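Como um robô aprende a pegar nas coisas
Ciência para curiosos – Robôs e programas
27 de março de 2018

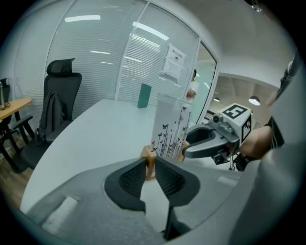

Um robô precisa de duas coisas para trabalhar: um corpo e um programa. O corpo é feito de peças, motores e fios. O programa é uma lista de instruções escrita por pessoas e guardada num computador. Sem o programa, o corpo fica parado.

Neste texto vamos falar só do programa. Ele costuma ser dividido em partes, e cada parte tem uma tarefa.

Ver

A primeira parte trata da visão. A câmara tira muitas fotografias seguidas e manda-as ao computador. Para o computador, uma fotografia é uma grelha de números. Cada número diz se um pontinho é claro ou escuro, ou que cor tem. O programa procura nesses números as formas que já conhece.

Há coisas difíceis de ver. Uma placa transparente é um bom exemplo: a luz atravessa-a e o programa encontra aquilo que está atrás. Se a placa tiver desenhos impressos, como borboletas, o trabalho fica mais fácil, porque os desenhos mostram onde ela está. O vidro das paredes também atrapalha. Nele aparecem reflexos das lâmpadas, e o programa pode pensar que há uma lâmpada onde só há vidro.

Saber onde está

Para pegar numa coisa, é preciso saber onde está a coisa e onde está a mão. A mão de um robô chama-se garra.

Uma ajuda muito usada é o marcador, um desenho de quadrados pretos sobre fundo branco. Às vezes cola-se um marcador em cada face de um cubo e prende-se o cubo em cima da garra. O programa conhece o tamanho verdadeiro do desenho. Se ele aparece pequeno na fotografia, a garra está longe. Se aparece torto, a garra está inclinada. Com essas pistas, o programa calcula a posição.

Para dizer onde está uma garra e para que lado está virada, bastam 6 números. Três dizem o lugar: para a frente ou para trás, para a esquerda ou para a direita, para cima ou para baixo. Os outros três dizem como ela está rodada.

Planear

Depois vem o plano. O programa escolhe um caminho do ponto onde a garra está até ao objeto, sem bater em nada pelo meio. Se houver uma caixa em cima da mesa, o caminho tem de passar ao lado ou por cima.

Ona Rozīte escreve programas destes num projeto chamado Plindwood. Numa das experiências, o programa dela comparou 58 caminhos para levar um cartão de uma ponta da mesa à outra. Deitou fora todos os que passavam perto demais de outros objetos e ficou com 13. No fim, escolheu o mais curto.

– O mais curto nem sempre é o melhor – explica Ona. – Quando o objeto é leve e está de pé, prefiro um caminho mais comprido e mais lento.

Mover e corrigir

A última parte chama-se controlo. O controlo manda os motores andar e verifica se eles fizeram o que foi pedido. Se a garra se desviou um bocadinho, o programa corrige. Faz isto muitas vezes por segundo.

Fechar os dedos também precisa de cuidado. Com pouca força, o objeto escorrega. Com força a mais, pode partir-se. Há dedos forrados com um material áspero, que ajuda a segurar.

Aprender com pessoas

Escrever uma instrução para cada objeto do mundo seria impossível. Por isso, muitos programas aprendem com exemplos. Uma pessoa segura uma garra na mão e faz a tarefa, e os movimentos ficam gravados. O programa estuda as gravações e procura o que elas têm em comum.

Experimenta em casa

Põe um copo de plástico vazio na mesa e pede a um amigo que feche os olhos. Tu és o programa e ele é o robô. Só podes dizer «frente», «trás», «esquerda», «direita», «cima», «baixo», «abre» e «fecha». Tenta que ele pegue no copo com 12 ordens ou menos. Depois troquem de lugar.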